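Why Does Wood Have Knots and Lines?
A reading page for curious children, by Femke Verhoeven
11/22/23

Put your finger on a wooden table, or a door, or a wooden spoon. Look closely. Do you see lines? Some are straight, some are wavy, and some go in a curve around a dark spot. Nobody painted those lines. The tree made them while it was growing, and it took many years to do it.

In this page we will learn how to read them a little bit.

How a tree gets fat

A tree grows in two ways. It grows taller at the tips of its branches, and it grows thicker all around its trunk. These are two different jobs, and they happen in different places.

Here is a question that I like to ask in schools. Imagine that you cut your initials in a tree, as high as your nose. (Please do not really do it, it hurts the tree.) You come back when you are a grandmother or a grandfather. The tree is now much taller. Where are your initials?

Most children point to the sky. But the letters are still at the same height! The trunk does not stretch up like a rubber band. It only becomes thicker, and the new height is added at the top.

The thick growing happens just under the bark. There is a very thin layer there, which is called the cambium. You say it like this: KAM-bee-um. The cambium makes new wood on its inside and new bark on its outside. So the youngest wood of a tree is near the bark, and the oldest wood is in the middle.

Light rings and dark rings

In spring there is usually a lot of water, and the tree is in a hurry. It makes wood with big, open cells. This wood looks light. Later in the summer the tree slows down, and the cells become small, with thick walls. This wood looks darker. In January, in a country with cold winters, the cambium is resting and makes no wood at all.

One light ring and one dark ring together are one year. If you find a stump in the forest, you can count the dark rings and you will know how old the tree was. Start in the middle and go slowly to the outside. It helps to put a pin in every tenth ring, so you do not have to start again when somebody talks to you.

A wide ring often means a good year with enough rain and sun. A narrow ring can mean a dry year, or that big neighbors took the light away. People who study tree rings have a difficult name. They are dendrochronologists. Try to say it fast!

From rings to lines

But a table does not have rings, you may think. It has lines. How is this possible?

Take a carrot or, better, a roll cake with jam. If you cut a slice across, you see a spiral. If you cut it the long way, you see stripes. It is the same cake and the same jam, only the knife went in another direction. With a tree it works in the same way. A plank is cut the long way, so the rings become lines. We call these lines the grain.

Sometimes the saw goes near the middle of the trunk, and the lines are straight and close together. Sometimes it goes nearer to the side, and then the lines make tall arches, like the door of a church. One plank can have both.

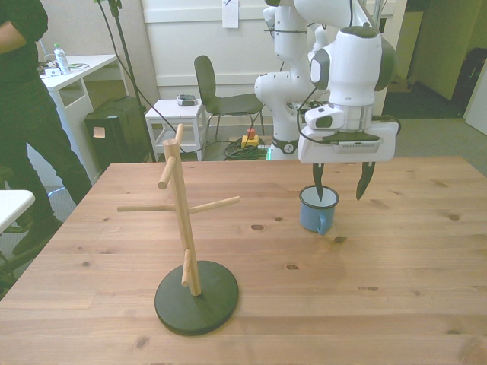

Grain lines and small dark knots in a pine table top.

So, what is a knot?

A knot is the place where a branch was growing. When a branch is young, it sits on the outside of the trunk. Every year the trunk becomes thicker, and the new wood closes itself around the bottom part of the branch. After many years, a piece of the branch is hidden deep inside. Then the saw comes and cuts through it, and you see a round or oval spot.

There are two kinds of knots, and it is nice to know the difference.

A live knot comes from a branch that was still growing when the trunk closed around it. The wood of the branch and the wood of the trunk are joined together, so the knot stays firmly in its place.

A dead knot comes from a branch that had already died. The trunk grew around it, but they did not join. Such a knot often has a dark edge, and it can become loose. It may even fall out and leave a hole. When I was seven, my bed had a hole like this, and I kept a secret pea in it.

Pine trees have many branches, so pine wood often has many knots. Some people who make furniture choose planks without them, because a knot is hard and the lines around it go in all directions, which makes it difficult to cut smoothly. Other people find knots beautiful. I am in the second group.

Make your own grain picture

You need:
a sheet of thin white paper
a wax crayon without its paper cover
a piece of wood which is a bit rough, for example an old plank from a garden

Put the paper on the wood and hold it still with one hand. Lay the crayon flat on its side and rub softly. Do not press too hard, or the paper will tear. After a short time the lines will appear. Look for a place with a knot and rub there too. The lines will go around it, as water goes around a stone in a stream.

Try it with 2 different colors on the same paper, and move the paper a little between them. Always ask first if you want to use somebody's furniture! Wax is not easy to remove.

Words to remember

Bark: the outside skin of a tree.
Cambium: the thin layer under the bark where the trunk becomes thicker.
Grain: the lines that you see in a piece of wood.
Knot: the spot where a branch was growing.
Stump: the part that stays in the ground after a tree is cut.

A question from a reader

Amber wanted to know if palm trees have rings as well. They do not – a palm has no cambium like the one of an oak or a pine, so it cannot make a new ring every year. If you cut a palm trunk across, you see a lot of small dots. You can look at a palm for a whole day and you will still not know its birthday.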